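# The Calden folding table

I've been making tables in the back half of a shared workshop in Trelitcombe for nine years now, and the Calden is the one people keep coming back for, usually because a sister or a neighbour has pinched theirs.
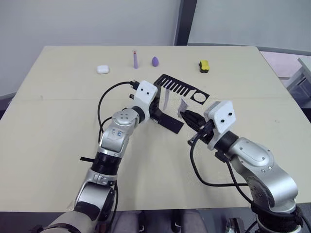
It started as a table for my own kitchen. We had a room that was far too small and a family that was far too big, and everything I could find in the shops either wobbled or weighed as much as a piano. So I sat down one January with a pencil and a lot of tea and drew something that folds flat, stands up straight and can be carried upstairs by one fairly grumpy adult (me). The first one had its legs on the wrong way round. I still use it for potting up tomatoes!

**What you get**

The top is solid ash, finished with hard wax oil, and the legs are beech. I round the corners over by hand because I've walked into enough square ones in my life. The hinges are steel with a brass pin, and they lock with a proper clunk when the legs are fully out. If you don't hear the clunk, push a bit harder.

It seats 6 comfortably for dinner, and more if you all like each other and keep your elbows in. Folded, it slides behind a sofa or a wardrobe, and there's a slot cut in the underside so you can get your fingers round it.

**Sizes and finishes**

- Small: two people, or one person and a jigsaw
- Medium: four people
- Large: 6 people, and the one I'd buy if you've got the wall space
- Finishes: natural oil, white oil, or bare wood if you want to do it yourself

The white oil is lovely but it does show beetroot. Ask me how I know. Luana Rezende had one of the first large ones for her café in Flesbridge and went for natural, and hers has gone a gorgeous honey colour by the window, a bit darker at the end where the newspapers live.

**Looking after it**

Wipe it with a damp cloth and dry it off. Please don't use spray polish, it leaves a film and then the oil won't take when you want to top it up. Give it a fresh coat once a year, very thin, and leave it overnight. I put a small tin in with every table and it lasts ages. Pale ring marks from mugs mostly rub out with a grey pad and a drop of oil. Black ones mean water has got in, so send me a message and we'll have a chat about sanding.

If a hinge gets stiff, a tiny bit of candle wax on the pin sorts it.

**Ordering and delivery**

Each table is made to order and takes 3 weeks, a little longer if Bastien Huet, who does my turning, is off on one of his cycling trips. I drive the local ones round myself and everything else goes by carrier, wrapped in blankets and a frankly silly amount of cardboard. Keep the cardboard if you've got cats.

You can come and try one before you decide. The kettle is generally on, and parking is easiest round the back by the tile shop. Bring your room measurements, and measure the stairs as well if there's a bend in them.

Prices updated 2020-01-08. Spare hinges and legs are always in stock, just tell me which size you've got.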